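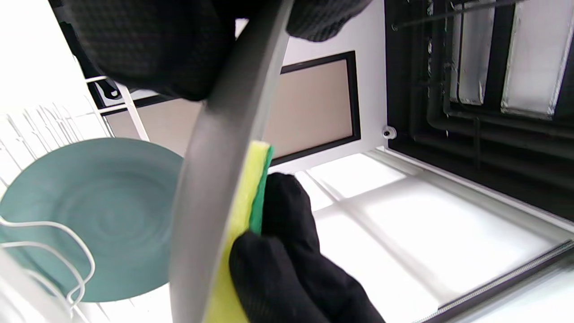
Tool camera view, Buneck wash cell. Gray plate against the sponge, teal plate in the wire rack.

buneck-wash

Setup and maintenance notes for the Buneck wash cell, plus the data card for the recordings made in it. The cell records plate handling by people with a hand-held gripper tool. The arm version is in a separate repository (ukton-arm) and shares only the camera calibration code.

Status

In use. 1,459 recordings in the current release. Recordings made before the November rebuild are in the old/ folder and use a different camera mount. Do not mix the two sets without reading the section on calibration.

Cell parts

Hand tool, two-finger, trigger operated, with one camera on the body
White wire dish rack
Sponge, yellow with green scouring layer
Plates, gray and teal
Black knit gloves, sizes 8 and 9
Recorder PC on the shelf behind the operator
USB cable with strain relief, length as marked on the cable tag

The tool opens to 105 mm. The finger pads are cast silicone and are treated as consumables.

Starting the cell

1. Turn on the recorder PC and wait for the green line in the status window.
2. Plug in the tool. Use the rear port. The front port drops frames when the disk is busy.
3. Run check_camera. It should report a width of 640 and a steady frame rate. If it reports anything else, unplug, wait for the device to clear, and repeat.
4. Close the trigger fully, then open it fully. The width reading should return to the same value each time. If it drifts, see Trigger below.
5. Put the rack back on its tape marks.
6. Start a short test recording and look at it before starting real work.

Exposure is fixed in config/camera.yaml. Leave it alone between sessions. The white surfaces in the cell are bright enough to pull auto exposure down, and the black gloves then lose all texture.

Calibration

Calibrate after any of the following: camera removed, mount screws touched, tool dropped, lens cleaned with anything wetter than a cloth.

The board is in the flat drawer. Record a slow pass over the board with the tool held in one hand, then run calibrate_tool. A pass takes 40 seconds. The script writes a new file to calib/ and does not overwrite the last one. Recordings store the name of the calibration file that was current when they were made, so deleting old files breaks them.

Peter Říha keeps the reference board. The printed one on the wall has stretched and is for demos only.

Care after each session

Wipe the tool body and the fingers. Dry the trigger slot with the blower, not with compressed air from the shop line. Take the finger pads off and check the back edge for tears. Hang the gloves up. Rinse and squeeze out the sponge; replace it when the green layer starts to lift.

The camera window gets spots of dish soap that are hard to see by eye and easy to see in a recording. Check it against the lamp.

Trigger

The width sensor reads the trigger link, so slack in the link shows up as a width error with no visible fault. To remove slack:

Open the left cover (two screws, 2 mm hex).
Loosen the clamp on the link by half a turn.
Press the fingers shut by hand and hold them.
Tighten the clamp, close the cover, run zero_width.

If zero_width fails twice, the sensor magnet has probably moved. Linnea Blomqvist has spare magnets and the gluing jig. Let the glue sit overnight.

Known problems

The sponge often hides most of a plate from the tool camera, and a plate held edge-on shows as little more than a rim. Object labels for these stretches were drawn by hand and are less consistent than the rest.

Black gloves against dark background areas confuse the hand mask. Dalibor Rusnák has a patch in the branch glove-mask. It is not merged.

Reflective surfaces in the background cause false feature matches in the tracking step. Set mask_bright to true to drop them. This costs some accuracy in the first second of each recording.

Audio is recorded but not in sync. Do not use it.

File layout

raw/ video and width log, one folder per recording
calib/ calibration files, named by session
labels/ object labels, JSON
scripts/ everything named in this file
old/ recordings with the earlier mount

Each folder in raw/ has a meta.json with operator code, glove size, pad batch and calibration name. Operator names are not stored.

Parts and repairs

Finger pads are cast in house with the Endo mold, second version. The first mold leaves a ridge and should be thrown out if found. Covers and camera mount print files are in the štěpánek folder on the shared drive. Print the mount in the gray material only; the black batch warps.

Log every repair in REPAIRS.txt with the pad batch and your initials.

Contact

Hardware: Linnea Blomqvist
Calibration: Peter Říha
Labels and masks: Dalibor Rusnák
Access to the raw folder: Sérgio Macedo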